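What Changed on the Gear Bench
Project report, Work and Technology seminar
Submitted 9th July

Why I picked this

Every article I read for the first half of the seminar said the same thing in different words: robots take the dull jobs and people move up to better ones. I wanted to see whether that held in a small shop. Kultico assembles small gearboxes for conveyor makers, and the company let me spend 5 shifts on the floor at the bench where pinions are picked up and placed into housings. Until last September that bench was staffed by hand. Now a robot arm does the placing, and the work around it has been split up differently.

I should say that I went in doubtful, and I have tried to mark the places where that may have colored what I wrote down.

What the company says

The arm was bought through Jollance, a reseller, and set up by a contractor called Asamoah. The slides I was given say the cell places 280 pinions a shift, and that the two people who used to do it have been "freed for higher-value tasks." I asked for the figure from before the change and was told it had not been recorded the same way. So there is a number for after and no number for before, and the slides still have an arrow pointing up.

What I saw

The two people are still there. One of them now loads parts, clears faults and wipes down the work surface. The other was moved to packing, which pays the same and which she did not ask for. I could not find the higher-value tasks, although the line manager told me they were "coming in phases."

The operator who stayed at the cell used to set her own pace. She would work fast early in the shift and ease off after lunch. The arm does not ease off, so her loading can't either. On the other hand, her wrists hurt less than they did, and she brought this up before I asked. I don't want to skip over that. Pressing pinions onto shafts all day was hard on the hands, and any fair report has to count it as a gain.

She also does a kind of work that has no name on the job sheet. She listens to the arm. She checks the pads on the fingers for wear and decides when they need changing. She knows which trays of parts tend to give trouble and sets them aside. When I asked the supervisor who was responsible for this, he said the system handled it.

Training

Training for the cell took 2 hours. It covered the start button, the stop button and the fault screen. Anything past that means a call to Asamoah, and the operator is not allowed to change the grip settings herself, even though she handled these same gears by hand for years and has clear ideas about how they should be held.

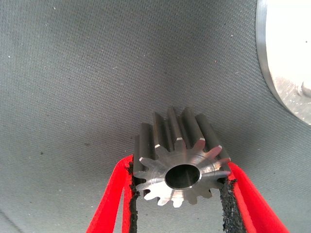

One reader of my draft, Bosotance, thought I was being unfair on this point, and said that locking the settings protects the operator as much as the company, because if she changes the grip and a gearbox fails at the customer's site, she is the one who gets blamed. I had not considered that. I still think there is plenty of room between full control and no say at all, and a suggestion sheet that someone reads would be a start.

Limits of this report

I saw one bench in one shop. I sent a short survey to the 70 people on the site and got too few answers back to use, so I left it out. The operator knew I was a student and may have been kinder about the company than she would be with a coworker. I did not see the contract with Jollance, so I can't say whether the cell pays for itself.

What I would look at next

I would go back in a year and find out who does the loading then. The supervisor mentioned an automatic feeder. If it arrives, the job I watched goes away too, and I'd like to know whether anyone has told her.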